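Notes from a long week: writing about Shakuntala

August 20, 2022

I've been asked to write the obituary for Shakuntala Pathak, and I've been putting it off by cleaning out the refrigerator, so I thought I would warm up over here first, where nobody minds if I wander.

She lived two doors down from us for 29 years. Her nephew Umesh Yadav called me the morning after she passed and asked if I would do the writing, as I was "the one with the website." I said yes before I had any idea what went into it. The paper gives you a form with boxes for the survivors, the church or temple, the visiting hours, and then a price by the line (I had no idea!). My first try came to 553 words and Umesh very kindly asked if it could be shorter.

What I want to put in and can't

The paper wants to know where she worked, and that part is easy. She kept the books at Sachdeva Fabrics until the store closed, and after that she did taxes at her dining table for half the street. But I also want to say that she returned every dish with something in it, and that she sang along with the radio a little behind the singer, and that when my mother was sick she came over each evening and sat with her so I could take a bath. There is no box for that. I've decided one of those goes in anyway, and Umesh can pay for the extra line or I will.

The family names

Please, if you ever do this, read the names out loud to somebody in the family. I had Mamta Singhal down as a niece for two whole drafts. She is a cousin, and she was very gracious when she found out - she laughed and said Shakuntala used to introduce her as a sister when it suited her. I also had to ask twice about who was living and who had gone before, and I felt terrible asking, but everyone seemed glad to talk.
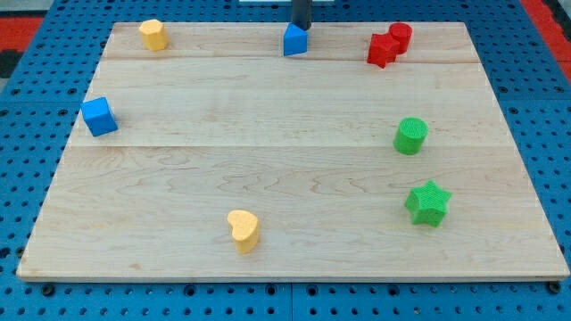 The service

It will be in the small room at the funeral home, with lunch afterward at Mamta's. I'm bringing the lemon rice, made from Shakuntala's own card, which says "enough salt" and leaves it at that. Struan MacRitchie is driving anyone from our street who needs a ride, so call him or knock on my door and I'll pass it along.

I have until noon tomorrow to send the final version in. I'm going to make some tea and start again with the dishes.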